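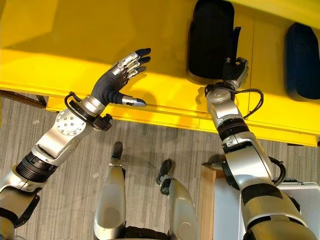
Padded goods, black and navy.

Grarent Storage Rack, Four Shelf
Sold by Usitz Shop Supply
Item 241

We held off listing this rack for a long time. Every maker of light steel shelving prints a big load number on the box, and we have yet to see one that says in the same size type what had to be true for the rack to hold it. Grarent prints 1,085 pounds. That is the total for the whole rack, on leveling feet, on a flat concrete floor, with the weight spread evenly over every shelf. Put it on carpet, or stack all your paint cans at one end, and the number means very little.

So we list it with our own advice, which is to plan on 171 pounds a shelf and stop there. If you need more than that, buy a bolted pallet rack. It costs more and it should.

What you get
Four uprights, four shelves, crossbars front and back, a bag of clips and four plastic feet. The instructions are one folded sheet with drawings and no words. Hòa Ninh put one up at our counter from the drawings alone and had the second shelf upside down before she noticed. The lip goes down at the front. Once you know that, the rest goes together with a rubber mallet.

The box says "no tools needed." We don't count a mallet as no tools, and you will want one.

About the finish
Powder coat, and a decent one. It will still chip where the clips seat, especially if you move shelves around a lot. Grarent calls the finish "lifetime." Whose lifetime, they don't say. The written warranty runs 7 years and leaves out rust, and we would have liked to see rust covered, given that it's the thing most people worry about in a garage.

Bright colors are easier to find in a dim storeroom, we'll grant that. They also show every scuff. Giang La, who buys for our Trakura branch, orders gray and only gray.

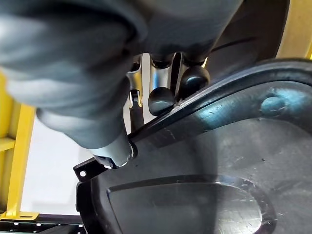 Black plastic, up close.

Plastic parts
We get more calls about plastic than about steel. The feet that come with the rack are fine on a smooth floor and poor on anything rough. The clips are better than they look, though they get brittle in an unheated building, and a cold November garage is a bad place to be knocking them in and out. Warm them up indoors first.

Spare clips and feet are sold in packs. Grarent also sells a "premium foot" at twice the price. We tried a set next to the regular ones and couldn't tell what the extra money was for, so we don't stock it.

Soft goods and the shelf lip
Anything padded stores well on this rack. Bags, cushions, moving pads and the like weigh little and won't roll. The raised edge is shallow, so don't count on it to hold back a jar or a can. Bin boxes from Tse fit with a little room at the sides. The Grarent bins fit too, and cost more.

Wall anchors
Not included. The sheet shows a wall strap in one drawing, with no part number, and it isn't in the bag. Cường Lục asked the maker about it and was told the strap is "recommended." If it's recommended it ought to be in the box. Until it is, add item 241-S to your order - a plain steel strap and two screws - and fix the rack to a stud. Please do this in any house with small children.

Should you buy it?
For light things in a dry room, yes, at this price. For tools, engine parts or canned food by the case, we'd steer you to something heavier and take the smaller margin on the return we don't have to handle.

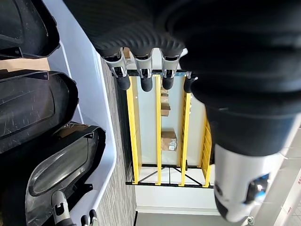 Shipping and returns
Ships flat in one box. Check the corners before you sign, as bent uprights are the usual complaint and the carrier will not discuss them later. Returns are accepted unassembled, with the clips. Questions about fit go to Oldřich Dvořáček at the parts desk.

Page last checked 6 January 2025.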